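Sallik Room Table Survey – Gallery

Livwood shared office, second floor. Notes by Markos Kourkoulas, November.

The long table in the Sallik room is used for meetings until midday and for everything else after that. This gallery records what collects on it and how it is sorted. The sorting method was drafted by Quyên Thân and has been in use for one season. It has four groups: packaging, paper, loose parts, and items to keep. Each entry gives the group first, then the handling.

Cover
The table is dressed in a white cloth with a black square grid. The grid is printed. It shows crumbs badly and pen marks well, and it goes into the wash at 40 degrees when either becomes a problem. Items are lifted before the cloth is shaken, never after. The spare cloth is plain and is kept in the Rallis cabinet, second shelf.

Packaging
Snack wrappers go flat into the packaging bag. A twisted end is opened out first, as twisted film tends to spring back out of the bag. Wet-wipes packs stay on the table while there are wipes in them and are moved to the window end when the table is needed.

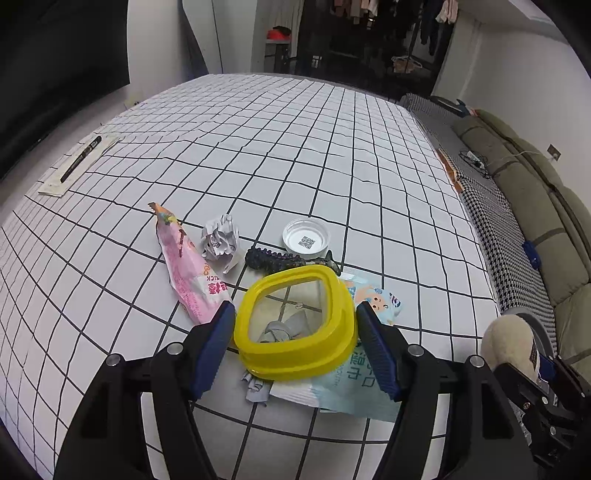
Does a printed cloth need different care from a plain one?
The print lasts longer if the cloth is washed inside out and dried flat. Ironing is done from the reverse side at a medium setting. Bleach is kept off the grid lines.

Pink wrapper, crumpled paper, upturned white bottle cap, yellow rounded-square plastic piece on the light blue wipes pack. Three of the four groups on one stretch of cloth.

Paper
Crumpled paper is opened before it is thrown away. Printed sheets may carry a booking code or a delivery note – Panagiotis Gkikas lost a Sello order that way, number 103, and had to have it reissued. Tissue is exempt and goes straight to general waste.

Loose parts
Caps, rims and lids are held in a shallow tray for 27 days. If the matching container has not been found by then, the part goes to plastics. A cap with a code printed inside is treated the same as any other cap.

Items to keep
The dark spiky toy with the grey fish-like tail belongs to this group, and so do the notepad and the black marker lying across it. Toys go to the low box by the door. Notepads stay at the far edge, on the television side, with the marker on top. Yabsira Belay has asked that markers be capped and stored flat.

Order of work
1. Items to keep.
2. Loose parts, into the tray.
3. Paper, opened and read.
4. Packaging, flattened.
5. Cloth, shaken or changed.

The room closes for clearing at 11 in the morning on changeover days. Corrections to the group list go to Thodoris Kyriakidis at the front desk – please quote the group name.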